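Notebook, ageing and time perception bench, Wirnport
2/13/20

Long one today, but a good one! The second batch of interval data is finally in and I've been grinning at it since lunch.

Quick recap for anyone picking this up cold. We ask people to press a key when they think a set stretch has gone by, with no clock, no phone and no counting under the breath (we give them a string of random letters to read aloud, so they can't). The older group keeps pressing late on the long interval. Real time runs past them, which fits what everybody's gran says about the years flying.

Totals so far: 713 trials started, 639 usable. Most of the lost ones are double presses, plus one whole session where the Cantero timer box had been left on its practice setting. My fault. I've put tape over the switch.

What I love is how little the short interval changes with age. At a few seconds the two groups sit nearly on top of each other, and the gap only opens once you get past a minute. I'd half expected a steady drift all the way along. So whatever is going on, it doesn't look like one slow inner clock, or not a simple one. Memory load? Boredom? Both would grow with the wait, and we can't pull them apart with the task as it stands.

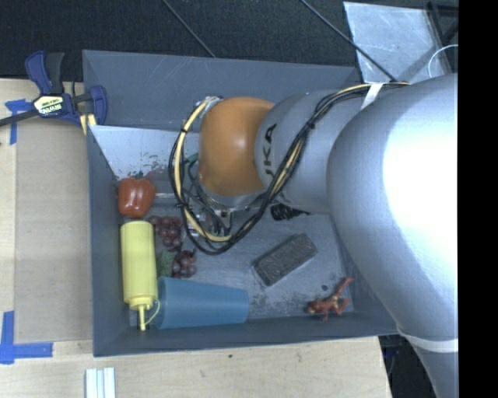
A comment left under the shared plot this afternoon asks whether we're fooling ourselves: older volunteers may just be more careful, and a careful person waits a bit longer before pressing, clock or no clock. Fair point, and a really useful one. If it's caution, it ought to show up on the short interval too, and it hardly does. But the short trials come first in every session, so people may be more relaxed then. Must shuffle the order.

Also tried the Viser questionnaire alongside (the "how fast did last year go?" one). 187 forms back. The scores barely line up with the key presses at all, which I find thrilling and a bit annoying. Feeling that a year has raced by and misjudging a minute could be two quite separate things that we happen to use the same words for. Worth a proper think before anyone puts them on one graph.

To do:
- shuffle interval order, 4 versions, print new run sheets
- ask Clurnum if their August group would come back for a repeat
- re-score the double presses, some may be rescued if the first press is clean
- reading letters: bigger type, two people were squinting
- find out if anyone napped beforehand (add to the form)

Timer box checked against the wall clock at the end, no drift. Spare batteries are in the top drawer.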